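## Limpiador concentrado Ziro, botella grande

Llevo desde septiembre fregando con el Ziro y ya voy por la segunda botella, ¡así que me ha parecido justo hacerle sitio en la tienda! Echo 2 tapones en el cubo, agua templada y listo (con tres ya hace demasiada espuma, lo digo por experiencia).
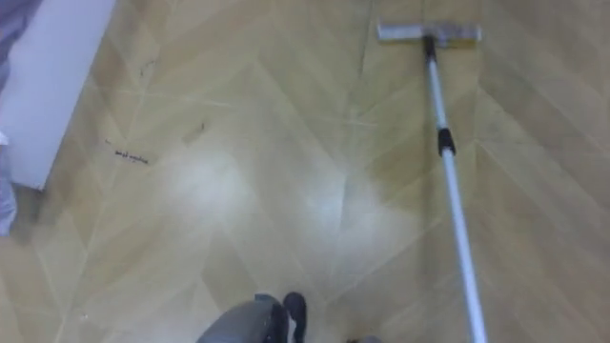
El olor es suave, tirando a limón, y a la media hora casi no lo noto. En la cocina lo uso un pelín más cargado, sobre todo junto a los fogones.

- Caja de 6 botellas
- Recambio: Britolness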